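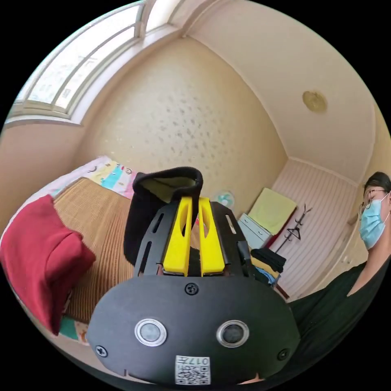

# Putting the Small Bedroom in Order

The small bedroom is the room most often asked to do more than it was built for. It holds a bed, a season's clothing, a second season's clothing in storage, and whatever the rest of the household has not found a place for. In September, when summer things are put away and heavier ones come out, the strain becomes plain.

Tshepo Mabaso has taught household management at the Mokoena Center for 12 years. Her Friday evening course on bedrooms and linens is regularly full, and much of it is given over to the smallest items of clothing. "People come prepared to discuss wardrobes," she says. "We begin with socks."

The order of work is deliberate. Large garments are easy to see and easy to hang, and most households manage them adequately. Small dark items are another matter. A black sock on a dark blanket can be overlooked for days, and its partner is then put in the drawer alone. Mabaso asks her students to clear the bed first, spread a pale sheet over it, and bring every small item in the room to that one surface before anything is folded.

## Pairing and Folding

The center recommends a flat fold for everyday socks. The pair is laid heel over heel, smoothed from toe to cuff, and folded in thirds. Rolling one cuff over the other is quicker, and many people were taught it as children, but it holds the elastic open and makes a round bundle that wastes space in a shallow drawer. Thick winter pairs may be folded once and stood on edge.

Dark socks are best matched in daylight. Navy and black look alike under a bedside lamp, and washing fades two pairs of the same color at different rates. Where the outside gives no clue, the inside of the cuff often will, as the knit there is less worn.

Single socks are placed in a cloth bag on the back of the door. The bag is emptied after 2 full laundry cycles, and anything still without a match goes to the rag box.

## A Survey of Drawers

Last year the Helline Institute, which supports the course, invited households in the Vudton district to report on how their bedrooms were arranged. It received 261 replies. The most common complaint concerned the top drawer, which was said to hold socks together with receipts, chargers, medicine and spare buttons. The institute's guidance now advises that the top drawer be reserved for clothing worn daily - and that papers leave the bedroom altogether.

Dividers are useful but need not be bought. Shoe boxes cut to the height of the drawer serve well. For those who prefer a finished product, the center keeps a set of Fudano cotton trays on display, and visitors may try them in a standard chest.

The course resumes this month, with places for 200 participants across the season. Registration is at the front desk of the Mokoena Center, and students are asked to bring one unsorted drawer's contents in a bag to the first meeting.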